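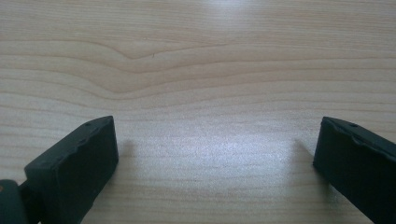
Reading the Rings: What Old Timber Can Tell Us About Brurkness

Project report by Marianna Kurek
Project partner: Joelle Karam

Why we picked this

I grew up thinking tree rings were simple. One ring, one year, count them up and you have the age of the tree. Then in our first term we had a lecture on how old buildings are dated from their beams, and I came out of it completely hooked! A dry summer makes a thin ring. A good wet one makes a fat ring. Every tree growing in the same area gets much the same weather, so they all end up with a similar pattern of thick and thin, like a barcode. If you can match the barcode in a beam to one from trees of known age, you can say when the wood was growing.

Joelle and I wanted to try this for ourselves. Brurkness has a lot of old farm buildings and very little written down about them, and the owner of the Bautista barn, on the lane out towards the mill, said we could look at her timbers as long as we didn't make any new holes in them. Luckily there were offcuts. When the barn roof was repaired, the builders sawed the rotten ends off several oak beams and stacked them in the cart shed, and there they stayed.

Our question was: can two students with a scanner, a hand lens and a lot of sandpaper work out when the trees for the Bautista barn were cut down?

What we did

We took 3 offcuts back to the department and cut a thin slice from each, straight across the beam, so that the rings showed as curves. This matters more than I expected. If you look at a plank along its length you see the rings too, but stretched out into long lines and waves, and the distance between two lines depends on the angle of the saw as much as on the tree. It looks lovely and you can't measure it. (I now can't sit at a table without trying to decide which way the log was turned.)

Sanding took far longer than the cutting. We started with coarse paper and worked up to very fine, and for the first day we were sure we had made a mess of it. Then, on the fine paper, the pores popped out. Oak is a ring-porous wood, meaning it makes a line of big open pores every spring and much denser wood in summer, so each year has a clear starting edge. I actually shouted across the workshop.

We scanned each slice, drew a line from the middle towards the bark and measured every ring along it on screen. Then we drew a second line somewhere else on the same slice and did it all again, as a check. Joelle measured without looking at my numbers and I measured without looking at hers. Over the whole project we made 739 ring measurements, and we disagreed on where a ring began in 40 of them. Nearly all of those were in very narrow rings close to the outside, where the spring pores of one year almost touch the next.

Matching the slices

Before comparing with anything outside the barn, you compare your own samples with each other. We plotted the widths on long strips of tracing paper, one strip per slice, and slid them past each other on a window with the daylight behind. There are computer programs for this and we used one later, but I would tell anybody to do the paper version first. You get to know the pattern. There is a run in ours of two thin rings, a fat one, then a really miserable thin one, and by the end we were calling it "the limp".

Slices A and B both had the limp and lined up well along most of their length. Slice C didn't match either of them anywhere. We tried it backwards in case we had muddled the direction. We tried leaving a ring out, then adding one in. Nothing. Our best guess is that C came from a different place, or was an older beam used a second time. It has an empty peg hole that doesn't seem to belong to the present roof, which made us very excited about the second idea, but one peg hole is thin evidence.

Results

We joined A and B into a single average curve and compared it with the regional oak record that our tutor keeps for teaching. The program gave one position that was clearly better than the others. The sliding-paper test agreed with it, and the limp fell in the right place.

However, we can't give a felling year. To do that you need the bark edge, or at least some sapwood, the paler outer wood just beneath the bark. Neither slice has any left. It was either trimmed off by the carpenter or eaten by beetles, and the beetles did have a good go at B. All we can say is that the trees were still growing at the date of our last ring and were felled some time after it, allowing for the missing sapwood. I was disappointed for an evening. Then I remembered that we had a real "not before" date for a building that had no date at all when we started.

What went wrong

We wrote the labels on slice B in pencil and then sanded them off. Please use tape.

The first scans were made at too low a setting, so all the narrow rings ran together and we had to repeat the lot in February.

We also should have asked the builders which beam each offcut came from while they could still remember. One of them, Mr Vokov, was very kind on the phone, but by then he could only tell us "the north side, probably".

What next

Joelle wants to go back for the door posts, where she thinks there may be sapwood on one corner. I would love to look at the mill at Sturkov, which is supposed to have been built by the same family. If the limp turns up there too I will be unbearable.

Comments

Hedgerow_Pete
Enjoyed this very much. My grandfather always said the barn roof had ship's timber in it, but they say that about every barn, don't they.

Lindy
Would this work on elm? We have a big elm beam over our fireplace and I've always wondered.

Marianna Kurek
Hi Lindy! Elm is much harder, as the rings are often uneven and there are fewer records to compare it with. Still worth a look with a hand lens though!

tomo88
which grade of sandpaper did you finish on? doing something similar with ash and can't get the pores to show

Joelle Karam
We went up to 600, tomo88, and blew the dust out with a bike pump between grades. The dust was most of our problem.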